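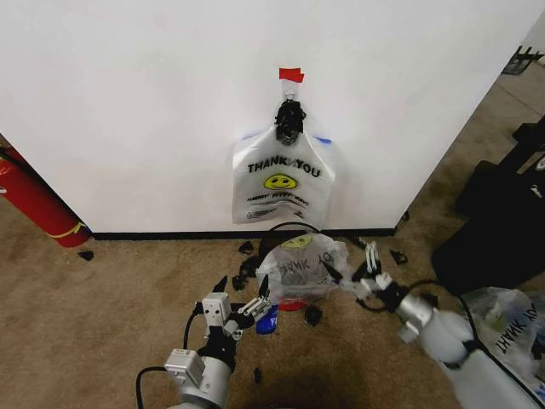
RELLHAM, 30 September 2020

I bought the Vurna wall hook in June, after the third adhesive hook in a year came off the wall by my back door. The hooks in question were the clear plastic kind that come six to a card. They hold a dish towel well enough. They do not hold a shopping bag with two cans of tomatoes forgotten in the bottom.

The Vurna is a single screw-mounted hook from Lirnine, sold with one screw, one wall anchor and a small plastic cap that hides the screw head. There is also a stick-on version with the same name and nearly the same package, so check the back before you pay. I picked up the wrong one the first time and had to go back to the store.

Installation

The instructions are one sheet, folded, mostly drawings. You mark the spot, drill, push the anchor in and drive the screw. The sheet tells you which bit to use for drywall but says nothing about plaster, and my house is plaster in every room but two. I used a masonry bit and went slowly. The first hole crumbled at the edge and I filled it and moved over an inch. The second one held.

The anchor is soft plastic and feels cheap. I threw it out and used a Gunnlaugsson anchor from a box I already had. If you are hanging anything heavier than a hat, I would do the same. The screw that comes with the hook is fine.

The cap is the weak part of the design. It snaps over the screw head and pops off again if a strap catches it on the way up. Mine has been behind the boot tray twice. I have stopped putting it back.

Daily use

The arm of the hook comes out far enough to take a winter coat by the loop or a tote bag with thick handles. Thin plastic handles slide down to the bottom of the curve and stay there. The tip is rounded and turned up, and nothing has slipped off it yet, including a dog leash that slid off every hook I owned before.

There is a little side-to-side play. If you hang a bag off center it will turn the hook a few degrees, and over a week or so the screw works loose. I tighten mine about once a month. A second screw hole would have fixed this, and other hooks at the same price have one.

The finish has held up. I wiped it down with ordinary kitchen cleaner all summer and see no wear except a dull spot on the inside of the curve.

Weight

The package gives a limit of 50 pounds into a stud. I have not tested that and do not plan to. Into plaster, with the better anchor, mine carried a backpack full of library books for two weeks while the branch was closed for returns. The hook did not move. The paint around the base cracked slightly.

Buying it

The item number on the card is 2121, and the four-pack is 724. The four-pack works out cheaper per hook, but you get the same soft anchors. The hardware store here stocks only singles and keeps them with the curtain rods.

I have since put up two more, one in the laundry room and one inside the pantry door. The pantry one went into solid wood with no anchor and has needed no tightening at all. For a wood door or a stud I would buy it again. For plaster I would spend a little more and get something with two screws.

We use cookies to remember your settings and count visits. By continuing to use this site you accept our cookie policy. Accept | Manage settings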